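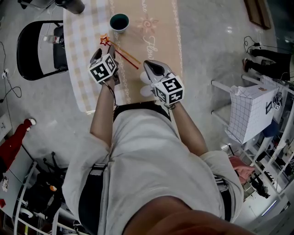 *Both hand grippers over the Irkstead table, star wand between them.*

**16 October 2020 -- hand grippers, both sides running**

Right, writing this up before I forget which cable is which. Both grippers now log together for the first time, left and right on the same clock, and I'm more pleased about that than I probably should be (it's only a timestamp, but I've been fighting it since June).

State of things for anyone picking this up at Irkstead while I'm away next week:

- Left gripper: dark grey fingers, new cube on top, cable down the forearm. Don't swap that cable. The spare looks identical and drops out whenever you bend your elbow.
- Right gripper: silver-grey housing, the rounded white pads on the fingertips. Cord at the wrist is short and wants a longer one, I keep reaching its limit.
- Harness: straps down both sides of the front, buckles at the front. Let the webbing out before you put it on or you'll be stuck in it like I was.

### Cubes

The marker cubes were the big job this week. The old ones were printed paper glued to a block, and the corners lifted, so the tracker thought the gripper was twisting when I was holding it perfectly still. I spent a whole evening blaming the Pestesier code for that! Sorry, Pestesier code. New ones are flat on every face and I've gone over the edges with a fingernail to check nothing is peeling.

First still test with the new left cube: 326 frames, lost the cube in 27 of them. With the old one it was so bad I stopped writing it down. Most of the 27 came in one lump where I'd let my wrist roll inwards and the faces went edge-on, so I think that's me and not the cube. Haven't done the same test on the right one yet. Must do that before believing anything it says.

Also learned: the squares need a clear white margin round them. I trimmed one print too close and it was hopeless, went in the bin.

### Things to pick up

The star wand is a good object and I'd like to keep it as the standard one. It's thin where the sticks are and chunky at the star, so you get two quite different grasps out of the same toy. The sticks are the awkward bit. They lie almost side by side, and if you come in from straight above you either get both or you shove one away along the table and end up chasing it. Coming in low from the right works better for me. The star itself is easy, you just close on it, although I squeeze far too hard every time and I can hear the fingers creak.

Small cup is next. I've put it further back on the table for now so I don't clout it with the left cube, which sticks up more than I remember it doing. You forget there's a cube there at all when you're looking at the fingertips.

The patterned tablecloth and the runner are staying on. I did wonder if the checks would upset the tracker (squares! everywhere!) but it hasn't picked up a single false marker from the cloth, pale on pale is obviously too faint for it. What the runner does do is creep. Drag the wand towards you a few times and the scalloped edge comes along for the ride. Double-sided tape at the corners, maybe, or a strip of that rubber drawer liner.

### Fingertip pads

The white pads on the right are the second casting from the Falcão mould. Softer than the first lot, which were like pencil rubbers and just pushed the sticks about. I haven't made a set for the left yet, so the two hands feel completely different to use and my brain doesn't like it. If the mould comes out clean again I'll do a pair at the weekend, otherwise it means filing down the sprue hole and starting over. Note to self: mixing cup and scales are in the Suvdale crate, under the sandpaper, not on the shelf where I looked for half an hour.

### Logging

I want 100 good goes at the wand before touching anything else on the rig. "Good" meaning both cubes tracked at start and end, wand picked up and put down again, nothing dropped. Disk use is a worry. I've already filled over 200 gigabytes with practice runs and most of them are rubbish -- me adjusting the straps, me looking at the ceiling, me forgetting to press stop and going to put the kettle on. I'll have a clear-out, but please don't delete anything with "cal" in the name, those are the calibration runs and I'd cry.

Clock sync, for the record: the fix was to start the left side first, wait for its light to go steady, then the right. Starting them together gives an offset that's different each time. I don't know why. I've written it on masking tape and stuck it to the inside of the lid, which will have to do until one of us reads the driver properly.

### Still to do

- [ ] still test on right cube
- [ ] longer cord for right wrist
- [ ] stop the runner creeping
- [ ] pads for left gripper
- [ ] tidy the cables on the floor, I've caught my foot in them twice
- [ ] weigh both grippers, the left feels heavier and I'd like to know if that's real
- [ ] try a looser grip setting on the star

My shoulders ache from leaning forward. Might raise the table a bit, though then the calibration is off and it all has to be done again, so perhaps after the wand runs. Left the settings file open on the bench laptop, save it before you close the lid.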